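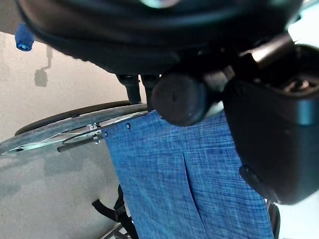
Blue fabric and a wheel, close up against a pale beige wall.

The Chair That Folds Itself Thin
By Sneha Singhal, for the Stedel Young Readers' Pages

If you have ever been to a hospital, or an airport, or your great-grandmother's apartment building, you have probably seen a folding wheelchair leaning by a wall, as thin as a suitcase, and then a minute later seen the same chair wide open with a grown-up sitting comfortably in it. It looks a little bit like a magic trick. I thought so when I was six (and I will admit that I still like watching it), so this month I went to find out how it works, and I am going to tell you all of it, including the parts with the long words.

Let's start with the seat, because that is the bit you sit on and also the bit that surprises people. The chair you are sitting on right now may have a hard seat made of wood or plastic. You could knock on it. If you tried to fold that seat in half it would not like it one bit! Many folding wheelchairs have a seat made of cloth instead, stretched between two metal tubes, one on the left and one on the right. When the tubes are far apart the cloth is pulled tight and it can hold a person up. When the tubes come close together the cloth goes floppy and sags down in the middle like a hammock, or folds up like the top of a tent.

A word you can use for this is "sling." A sling is a piece of cloth that holds something up by its sides. People have been carrying things in slings for a very long time: babies, apples, firewood, a sore arm. A sling seat is the same old idea, with wheels on.

The cloth has to be strong, of course. Pick up the hem of your jeans and look at it really closely, with a magnifying glass if there is one in the house. You will see threads going one way and threads going the other way, over and under, over and under. That is weaving. Each thread by itself is easy to snap, but when all of them are woven together they share the pulling, the way your whole team shares the pulling in a tug-of-war. Wheelchair seats can be made of nylon or vinyl or other tough cloth, and they can be blue or black or bright orange, depending on who chose them.

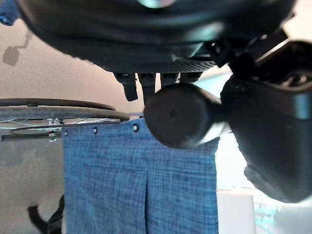
Three small metal grommets run along the top of this blue woven fabric.

A grommet (say it GROM-it, it is a very satisfying word) is a little ring that goes around the edge of a hole. You may have some on your shoes, where the laces go through, and you may have bigger ones at home on a shower curtain. If you poke a plain hole in a piece of cloth and pull on it hard, the hole stretches and the threads start to come loose and before long you have a rip. Put a metal ring around the hole and the ring takes the rubbing and pulling for the cloth. Grommets are so small that hardly anyone thanks them for it.

Now for the folding, which is the part I had been waiting for. I asked Pankaj Malhotra to show me. He looks after the lending room at Postonis, where families can borrow a chair when somebody has hurt a leg or is having visitors who can't walk far. They have 218 chairs on their list, and he can fold any of them while talking about soup.

"Look underneath," he told me, so I got down on the floor and looked underneath. Under the seat of the chair he had chosen were two metal bars that crossed over each other in the shape of a big letter X. Where they crossed, there was a bolt, so that the bars could turn. Grown-ups call this a cross brace. Think of a pair of scissors. When you open the handles wide, the blades open wide too. When you squeeze the handles together, everything gets long and skinny. The X under a wheelchair does that! When the chair is open, the X is low and wide. When the chair is folded, the X is tall and narrow, and the two big wheels come so close together that they look like they are telling secrets.

To fold the chair, Pankaj first put the brakes on. Then he flipped up the footplates, which are the flat pieces where your feet rest, because if you forget those they bump into each other and the chair gets stuck halfway. Then he took hold of the cloth seat, at the front and at the back, right along the middle, and lifted. Up went the cloth, in came the sides, and there was the chair, folded, before he had even finished telling me about the carrots.

Opening it again goes the other way around. He tipped the chair a tiny bit to one side, spread the sides apart, and then pressed down on the seat tubes with his hands flat. He was quite serious about the flat hands. The tubes come down into little resting places on the frame, and if your fingers are curled around the tube when it lands, they get pinched, and a pinch from a wheelchair is no joke. So please, if you are a child reading this, let a grown-up do the opening and closing until someone has taught you properly.
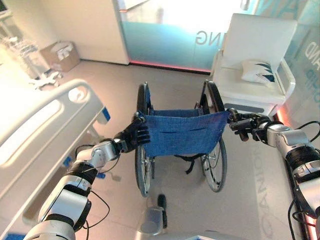
Big wheels come next, and they have more going on than you might think. A large back wheel has a tire on the outside, like a bicycle, and very often it has spokes like a bicycle too. Spokes are thin, but there are a lot of them, and (here is the tug-of-war again) they share the work. The wheel stays strong and light at the same time, and light is good when somebody has to lift the chair into the trunk of a car.

Then there is the hand rim. It's a smooth hoop fixed to the outside of the wheel, a little smaller than the tire. The person in the chair pushes the hand rim and the whole wheel turns with it. Why not push the tire? Well, think about where tires go. They go through puddles and over old chewing gum and across the grass where the dog was. The rim stays up off the ground, and your hands stay much cleaner.

If you push both rims forward together, you go straight ahead. If you push only the right one, the chair turns toward the left. And if you push one forward and pull the other one back, you spin around on the spot! Mitsuko Sugawara, who has used a wheelchair since she was four and is now eleven, showed me this in her kitchen in Dirnosen. She can turn all the way around without touching the table or the cat dish. I tried it afterward in a borrowed chair and hit the table.

Mitsuko's own chair doesn't fold the way the Postonis ones do. It was measured to fit just her, and it has a stiff frame that rolls very easily. But she keeps a folding one for trips, because her uncle's car is small. She asked me to put a few things in this article that she would like other children to know, so I wrote them down in her words.

"Don't grab my chair and push it. Ask me first. And don't hang your bag on it unless I say you can. You can ask me how it works, I don't mind, but maybe ask me my name before that."

I think those are very good rules, and they are good rules for people of any age.

Something to try at home

You can make the X for yourself in a few minutes. You'll need two strips of stiff cardboard, each as long as your hand, one paper fastener (the kind with two legs that bend out), a scrap of cloth and some tape.

Cross the strips to make an X, ask a grown-up to help you poke a hole through the middle of both, and push the fastener through. Tape one end of your cloth to the top of one strip and the other end to the top of the other strip, so that the cloth is tight when the X is wide. Now squeeze the tops together. See how the cloth droops down? Open them up and it goes tight again. Lay a grape on it and see whether it stays.

If your cloth tears where the tape is, stick a second piece of tape over the edge before you try again, and think of the grommets.

Words from this page

Cross brace: two bars that make an X and let a chair fold.
Grommet: a ring around a hole that keeps it from ripping.
Hand rim: the hoop you push to make the wheel go.
Sling: cloth that holds something up by its sides.

Next month Ngân Kim will be writing about zippers, so start collecting your questions now.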